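Carried on with the two-arm lift task, using the big curved shells. Target for this set is 300 accepted episodes. We stood at 123 when I came in, all of them from before the wrist recalibration, so I spent the first hour checking whether old and new can sit in the same set. They can. The wrist offset goes into the metadata and the Vuver loader picks it up. I replayed six of the old ones against the new calibration and the grippers ended up where they should.

Start poses next. Kulsoom had gone through last week's episodes and found that nearly all of them begin with the arms in almost the same place. The first policy we trained on them was fine from that pose and poor from anywhere else. From now on the operator moves both arms to a fresh start before each take. Anything goes as long as the elbows stay clear of the bench. It slows things down a bit but I don't see a way round it.

Things that got an episode rejected this morning:

- One gripper closing well before the other, so the shell swings.
- Operator pausing in mid-air to think. The policy learns the pause. If you need to think, stop the take and start again.
- Shell let go above the bin instead of being lowered in.
- Left wrist stream dropping out. Happened twice, both times after the logger had been left running over a break. Restart it after every break until Tarar send the fix.

Small slips that the operator puts right are to be KEPT. Tag them `recover`. We threw these away in March and regretted it, as the policy then had no idea what to do when a grip went wrong.

Language labels: we had three different names for the same part across the old set (cover, shell, housing). It is "shell" now, everywhere. I've changed the older labels with a script and kept a copy of the originals on the Teltitz drive.

Changed the grip after lunch. Holding the shell by its sides alone let it roll, so both grippers now come in low, near the bracket, with the shell tipped up and away from the robot. It blocks some of the head view of the bin, and the wrist cameras will have to make up for that near the end of the move.
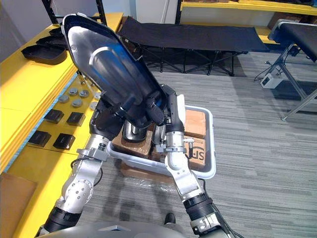
Fillton, Wed 11 December

Afternoon session. Boxes left in the tote on purpose, so the policy sees a bin with things already in it. Move them between takes, but leave all three in. The discs and the square blocks stay on the yellow bench as clutter and can be shuffled whenever you like. Please don't tidy them away at the end of the day.

The glossy face of the shell is a nuisance. The highlight along the ridge moves as the shell tilts and the depth goes patchy there. Tried dropping the exposure by a step, which helped the shell and made the black trays harder to pick out. Put it back. Will ask Kulsoom whether we can mask depth on that face in training and leave the raw recording alone.

To do:

- Finish reviewing the afternoon takes, then update the count on the sheet.
- Write the start pose rule into the operator notes.
- Swap operators for the next session. Too much of this set is my own driving, and I favour the left arm.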